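Arthorpe Drive Caddy 3.5
Tool-free plastic caddy for one 3.5-inch hard disk

Home / Computer parts / Mounting and cooling / Drive caddies

Product line: Arthorpe
Sold by: Hodora Parts
Color: light blue
Pack sizes: single, pack of 2, pack of 20
Availability: in stock

Add to cart
Add to wish list
Compare

Description

The Arthorpe Drive Caddy 3.5 is a replacement caddy for desktop computers which have a drive cage with rails. It holds one standard 3.5-inch hard disk. You bend the two long sides open a little, lay the disk between them, and let the pins go into the screw holes at the side of the disk. After that the caddy and the disk are one piece and can be pushed in the cage together.

We started to sell this caddy because many customers buy used office computers from us and receive them with one caddy only, or with none. A disk without caddy can lie on the bottom of the case and it will work for some time, but it moves when the computer is moved, and it makes noise against the steel. A caddy is a small part, and it is cheap compared with a disk.

The plastic is flexible at the sides and more stiff at the front, where the two release tabs are. Press both tabs toward each other and the caddy comes out. Please do not pull with one tab only. This is the most common reason for a broken caddy in our returns.

What is in the bag

Single: one caddy, with four metal pins already fitted.
Pack of 2: two caddies, pins fitted, and a small bag with spare pins.
Pack of 20: caddies stacked in a carton, pins fitted, and two bags with spare pins. This pack is meant for workshops and schools.

Disk, cables and screws are not included.

Technical data

Holds: one 3.5-inch hard disk, SATA or older IDE
Disk height: up to standard height
Mounting: four pins, no screws
Material: molded plastic, steel pins
Finish: light blue, matte
Smaller disks: only with the Ernik adapter plate (sold separately)
Hot swap: no, this is for fixed internal cages
Warranty: against broken tabs and missing pins, if reported in the first month

Will it fit my computer?

Cages look similar and they are not always the same. Before you order, please check these points:

– The cage has grooves or folded edges on both sides, where a caddy can slide.
– The disk goes in with its connectors toward the side where your cables are.
– The old caddy, if you still have it, has its tabs at the front end and no locking lever across the middle.

If your old caddy has a lever, you need the Sheikh lever caddy, which you find in the same category. The two are not exchangeable. The Sheikh caddy is longer, and in a cage made for Arthorpe it will stop before the end.

If you are not sure, send us a photo of the empty cage from the front. We have a list with 2,338 computer models in it and we compare your photo with the list. Please write also the model name from the sticker of the computer, as the photo alone is sometimes not enough.

How to install

Shut down the computer, switch off the power supply and pull out the mains cable. Lay the case on its side on a firm table and take off the side cover. Touch the bare steel of the case before you touch the disk.

Look where the power and data cables are, and move them out of the way of the cage. In small cases the cables often pass in front of the cage or through it, and it is easy to catch one under the caddy. Do not cut cable ties unless you must. Usually there is enough length if you push the bundle gently to one side.

Open the sides of the caddy with your thumbs. Put the disk in with the label facing up and the connectors at the open end. Fit the two pins of one side first, then let the other side close. When a pin is not in its hole, the side stays bent outward and you can feel this with a finger.

Hold the caddy at the tab end, line it up with the grooves, and push straight until you hear both tabs click. It needs a little force at the end only. If it is hard from the beginning, take it out and start again, because it is not straight.

Now connect the SATA data cable and the power cable. Both plugs have a shape like the letter L and go in one way. Check that no cable touches a fan, close the case and start the computer. A new disk must be initialized in the operating system before it appears with a drive letter.

Removing the caddy

Disconnect both cables first. Press the tabs together and pull the caddy out with one hand, while the other hand supports the disk from below. Lay it on something soft. A hard disk does not like to be put down on a metal table with a bang, also when it is switched off.

Care and storage

Dust can be removed with a dry brush. Please do not use alcohol or kitchen cleaner – the plastic becomes dull and after some time it may crack near the tabs. Keep spare caddies flat and away from heaters. If they are stored with the sides bent open, they will stay like this and will not grip the disk well.

The caddy is tested by us in the cage for 300 insertions. After this number the tabs are softer but they still hold. For a home computer it is more than enough. In a workshop, where disks are changed often, we recommend to keep some caddies only for testing and to mark them.

Customers also bought

Ernik adapter plate, 2.5 to 3.5 inch
Arthorpe spare pins, bag
Hodora SATA data cable, blue, straight plug
Sheikh lever caddy 3.5

Shipping and returns

Single caddies and the pack of 2 go as a letter. The pack of 20 goes as a parcel with tracking. Unused caddies can be returned in the original bag. When a caddy does not fit and you have sent us a photo of the cage before the order, we pay the return.

Page last changed: 15 Dec 2025
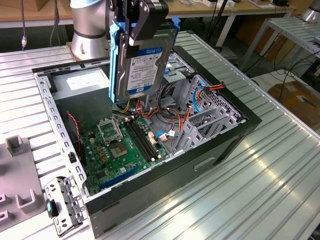 Can I leave the caddy on the disk when I move the disk to another computer?

Only if the other computer has the same kind of cage. If the cage is different, bend the sides open, take out the disk and use the caddy which belongs to that computer. The disk itself is not changed by the caddy, and the pins leave no marks in the screw holes.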